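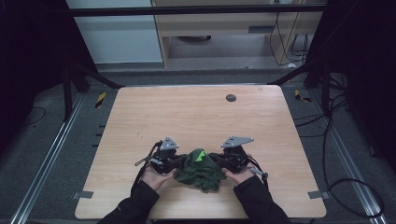
Ticket: Left and right streams drifting apart on soft-item folding
Project: Irnwood
Opened: August 4, 2023
Status: fixed, watching

Problem
The left gripper's stream slips behind the right one during longer takes. By the end of a take it's 96 ms late, and the Dustel checker throws the whole example out. We lost 32 that way before lunch, which hurt, as the folding in them was lovely!

Tried so far
1. Restarted the recorder. No change.
2. Swapped the left and right cables. The delay stayed on the left, so the cables are fine.
3. Rolled Cestance back to the January build. Drift gone in 3 takes out of 3. Now we're getting somewhere!
4. Went back to the current build and repeated the dark green plush piece with the lime felt spikes, starting with the fingertips right up close to the fur. Drift came back, and it grows fastest on fuzzy fabric (all that fine texture makes for bigger files).
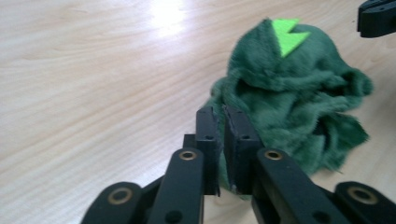

Cause and fix
The current build writes both streams through one queue and the left always waits its turn. Gave each side its own queue and raised the buffer to 3000. Ran the plush again and the two sides stayed together to the end. Really pleased with this one.

Still to do
Rerun the rejected takes on the Ogundipe machine, as some may be saved by shifting the timestamps. Please keep long takes coming in the meantime, fuzzy ones especially.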